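The Fatdale Police Choir

I joined the choir because Sergeant Kratochvíl told me it counted as overtime. It did not count as overtime. By the time I found that out I had already been measured for a vest.

The idea came out of a bad winter in Fatdale. A patrol car had gone through the fence of the Lastita Street community garden at two in the morning, on a call that was nothing in the end, and flattened a lot of people's leeks. You would not believe how long people can stay mad about leeks. By March I couldn't buy a coffee on that street without hearing about it, and I wasn't even driving! (I was in the passenger seat. I have never claimed otherwise.)

So Miroslava Kratochvíl, who had sung in a church choir as a girl and had never really gotten over it, decided we would put on a concert. Half police, half neighbors, one stage. She printed 800 flyers on the station copier and made me hand them out on my own time.

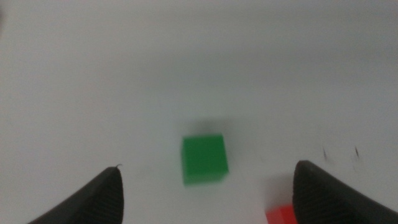
First rehearsal

We met in the Machala school gym. On our side there were Kratochvíl, me, and Dušan Michalík from the property room, who only came for the heating. On their side there were 13 people with their coats still on.

"Which one of you killed my leeks?" said a small woman in the front row.

That was Radoslava Jireš. I knew her name because it was on the complaint.

"Officer Painemal was present," said Kratochvíl, and looked at me. Thanks, Sarge.

"I was in the passenger seat," I said.

"Can you sing, passenger seat?"

I said I was maybe a baritone. She made me prove it, right there, with the school's piano missing whatever key it was missing, and I got through one verse of a song my grandfather used to sing while he shaved. It's about a mule. I don't think I did it well, but she took her coat off.

"Flat," she said. "Stand next to me."

So I stood next to her all spring. She poked me in the ribs every time I drifted, and I drifted a lot. She brought cough drops and gave them to everyone except me. Around April I started getting them too – the lemon ones, which she didn't like, but still.
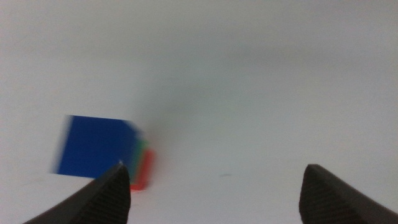 The night of the concert

We'd sold almost every seat. Jozefína Doležal from the Oditz bakery had sent over trays of poppy seed rolls, and Dušan had eaten enough of them that he was worried about his high notes. Kratochvíl was walking in circles backstage with her baton under her arm like a nightstick.

Then my radio went. I wasn't supposed to have it on me, but you get used to the weight. An alarm over at the feed store, nearest unit 10 minutes out, and there I was, three blocks away in a vest.

I looked at Kratochvíl. She looked at the curtain.

"Go," said Radoslava. "What are you waiting for? We'll do the mule one last."

It was a cat. It had gotten in through the loading door and was sitting on the counter right under the sensor, very pleased with itself. I waited for the owner, I signed what there was to sign, and I ran back with my shirt stuck to me and cat hair all over the vest.

They had done every song in the program twice. The audience had started to notice. I came up the side steps and squeezed in at the end of the row, and Radoslava reached across two altos to pull me in where I belonged.

"Did you drive?" she whispered.

"I ran."

"Good," she said, and passed me a cherry one.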